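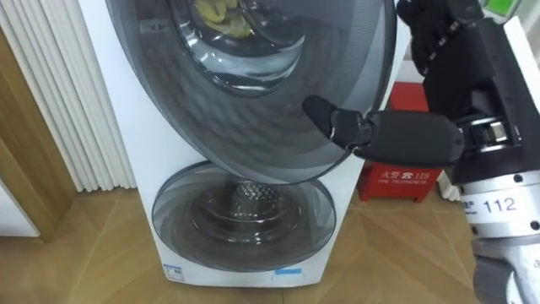 The washer with its upper door open and the lower drum closed.

Felista Shemweta used to own one washing machine and a long list of rules about what could go in it. Now she has a machine with two drums, one above the other, and the list is down to a single line taped inside a cupboard: small things on the bottom, everything else on top.

Shemweta runs Skosel, a guesthouse with 18 beds, and does most of the laundry herself. Her old washer stopped draining in July of last year. She spent several weeks carrying bags to a laundromat before she settled on a replacement.

"I wanted two machines but I had room for one," she said. "The space is what it is. On one side there's a wall, and on the other side there's the door to the yard."

The new washer is white, with a round door for each drum, and stands on the parquet in what was once a breakfast room. Shemweta had been told to put down tile first. She decided against it.

"I like the floor. I wipe it if there's a drip," she said. "So far it's held up fine."

The installation was done by Obadia Kimaro, who repairs and fits appliances under the name Ritenon. He leveled the machine twice, once empty and once after a full load, and came back a week later to check it again.

"Wood moves a little," Kimaro said. "Tile doesn't. If the machine rocks, you'll hear it on the spin, and then you call me. She hasn't called."

Most of his advice concerned the doors. The upper one is big and swings wide, and Kimaro asked her to leave it open for a while after every wash. He also showed her how to run a dry cloth around the gray gasket.

"People shut the door and walk away," he said. "A week later they tell me the machine smells. Open it, wipe the rubber, take out what's left in there. There's always a sock."

Shemweta says the lower drum gets less use than she expected. Dishcloths go in it, along with cleaning rags and the odd pillowcase. Sheets and towels take the upper one. Yellow items were a problem at first — a new set of napkins tinted a load of white towels — and they are now washed apart until the color settles.

She keeps a notebook of loads. Between the first wash and the end of February she recorded 566, of which 432 were in the upper drum. The notebook was Kimaro's idea, so that he would know when to look at the hoses.

"I thought it was silly, but now I write it down without thinking," she said. "My sister at Masanja's asked for a copy of the page so she could start one."

Her remaining complaint is the height of the lower door. Loading it means kneeling, and she has put a folded towel on the floor for her knees. Kimaro has offered to build a low platform. He wants to see how the parquet does through another rainy season before he adds any weight to it.

"He's careful," Shemweta said. "I can kneel a bit longer."

Interview conducted 03/05/2022.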